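Print this page | E-mail this page

Ticket 1341: Stock counts wrong after sync, Garside store
Opened by: Jade Nuttall
Assigned to: Phong Đồng
Status: open (reopened once)

Reported problem

The Lisomwood stock program says we have 2,000 pegboard hooks on hand at Garside. We don't. The shelf tags and the back room sheet agree on 715, and I trust the sheet because it was done by hand. The gap showed up after the January update. The release note said the update "improves sync reliability," and I'd like to know who measured that.

Hooks are the worst item but other tool wall lines are off too. The same items are fine at Trollton, on the same version, which makes me doubt the first answer I got from the help line ("clear the cache"). I cleared the cache. The number did not move.

For whoever picks this up, the affected lines are all under Wall Storage, meaning the white boards, the white plastic hooks and holders, and whatever was entered as a bundle with them.
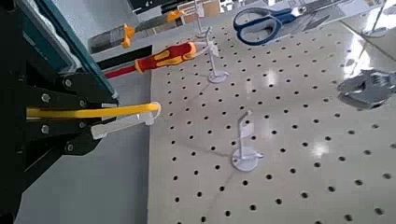 Step 1. Restart and resync

Done at 8:40 a.m. The sync log says "complete, 0 errors." It also said that on the day the count went wrong, so I don't put much weight on it. Hooks still at 2,000.

Step 2. Check for duplicate item codes

Phong asked me to export the item list and sort by code. No duplicates. He then asked if somebody could have typed in the wrong number. Possible, but the change history shows no manual edit, only two entries by "system." I asked what "system" was doing at 3 a.m. and have not had a reply on that point.

Step 3. Check pack sizes

This one looks better. Hooks are bought by the box and sold singly. Before the update the box size field was filled in. Now it's blank at Garside and still filled in at Trollton. Phong thinks the update dropped the field and the program fell back to some default. Maybe. If so I'd expect every boxed item to be wrong, and the paintbrushes and screwdrivers are boxed too. Their counts are right. I checked both twice against the sheet. 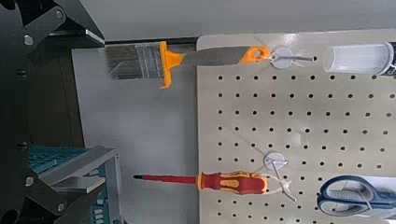 Phong's answer was that the hand tools come in through the Dustow import, which carries its own box size, while the wall storage lines were keyed in at the store. That fits what I see so far. It doesn't explain the 3 a.m. entries.

Step 4. Refill the field on one item only

I put the box size back on the hooks and left everything else alone. After a resync the count went to 715. Good. I ticked "resolved" at lunch, which was a mistake, as by 4:15 p.m. the field was blank again and the count was back to 2,000.

Note from Phong Đồng

Something is overwriting the field on a schedule. I have turned off the overnight job for Garside only. Please refill the field again and leave the ticket open.

Reply from Jade Nuttall

Refilled. But the field went blank in the afternoon, so I don't see how an overnight job did it. Please check what else runs during the day before anyone calls this fixed. We are ordering from the paper sheet until then.

Print this page | E-mail this page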